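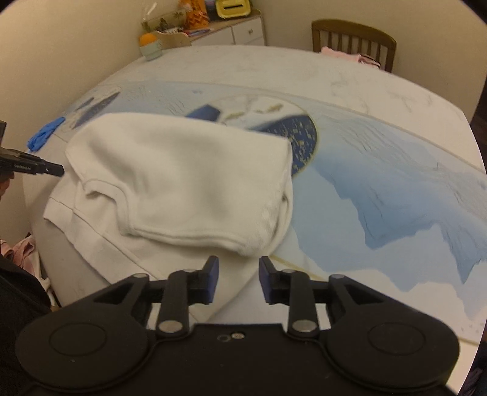

Halta Online Store Planner

Moving a bricks-and-mortar shop onto the web takes a lot of deciding, and most owners do it after closing with a cup of tea and a pile of supplier invoices. Halta is a planning workbook and stock tracker in one download, and we're really fond of how it has come along since the first edition in 2022!

What you get

Printable workbook (A4, 17 worksheets)
Stock and margin spreadsheet, opens in any common spreadsheet program
Postage calculator tab for parcels, satchels and click and collect
Free updates for 2 years

The worksheets start with what you already sell and who buys it, then move on to range, pricing, photos, returns and the first email to your regulars. You can do them in any order, although the pricing sheet is far easier once the postage tab is filled in (GST has its own column now – thank you to everyone who asked).

New in the February edition

The returns policy sheet has been rewritten and there's a lovely new section on running a shop counter and a website from the same stock list. Low stock lines now change colour in the spreadsheet, and you can set the reorder level for each product.

From a customer

"I run Mushi, a little homewares shop, and I'd been putting the website off for ages. I did the range sheet in one evening and cut half of what I'd planned to list. Best thing I could have done – I only photograph what sells now!"
Asmaa Benmoussa

Licence

One licence covers one business and up to 4 staff. If you look after several shops, have a look at Urham, our multi-store version, or Desia for market stalls and pop-ups.

SKU: HALTA-17
Category: Planners and Workbooks
Add to cart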